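3.2 Norms of conduct in shared outdoor space

Complaints about minor nuisance in public places are seldom complaints about damage. The material cost of a cigarette end dropped outside a station, or of a dog left to foul a verge, is small and is borne by the council. What residents object to is the sight of a rule being broken in front of them and the lack of any answer to it. Earlier work in Ilholm (Bergeron and Shih) treated the two as one thing and measured both by the number of reports made to the council. We separate them in this section, as a report is a poor guide to how much a person minds.

The postal survey went to 3000 addresses in two districts, Stotine and Lo. Stotine has had fixed penalties for littering and dog fouling for several years. Lo has the same by-laws on paper, with no wardens to apply them. Respondents were asked to rate each of a list of behaviours from "does not bother me" to "I would avoid the street because of it", and then to say what they had done the last time they saw it. The two answers were recorded separately and at no stage combined into a single score.

Usable forms came back from 414 households. The share of older respondents was higher than in the population of either district, and the results were weighted for age and for type of housing. No weighting was applied for length of residence, although we return to this in Section 5. Forms that gave the same rating to every item were kept if the written answers had been filled in and dropped if they had not.

Ratings of annoyance were close to equal in the two districts for litter and for dog fouling. The difference lay in what people said they had done. In Stotine the most common answer was that the respondent had reported the matter or meant to. In Lo it was that they had walked on. Few in either district had spoken to the person concerned, and those who had were mostly dealing with someone they knew by sight.
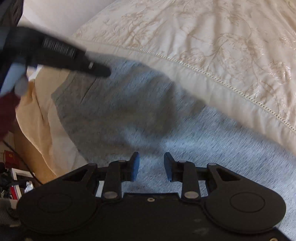 Figure 3. Two black grippers over blue-grey fabric on a bed with a cream embroidered bedspread.

Meifang Su objected at the draft stage that walking on should not be read as indifference, and that a resident of Lo who says nothing may be making a sound guess about how a remark would be taken. On her reading the silence is a form of caution, and the by-law has little to do with it. She also pointed out that the question about "the last time" invites people to recall the occasion on which they behaved best.

We accept the first point in part. The follow-up interviews, held with 160 of the households, asked directly why nothing had been said. Fear of a hostile reply was the reason given most often in Lo, but it was given nearly as often in Stotine, where a phone line offered another way to act. Caution alone therefore does not account for the gap between the districts. The second point stands, and the figures for reported action should be read as an upper limit.

One further result was not expected. Respondents who lived on streets with a visible notice about penalties rated litter as more annoying than those on streets without one, even where wardens were absent. Two explanations are open. Notices may have been put up where feeling already ran high, or the notice itself may remind people daily that a rule exists and is not kept. The records held in Lo do not say when or why each notice was placed, so the order of events cannot be settled here. The Zistau study, in which notices were assigned to streets by lot, found a small effect in the same direction during its first months and none by December.

The approach has two limits that bear on the next section. It covers only behaviour that residents can see from the pavement, which leaves out noise and most fly-tipping. It also takes the household as its unit, so that a disagreement between two people at one address appears as a single middling score or does not appear at all.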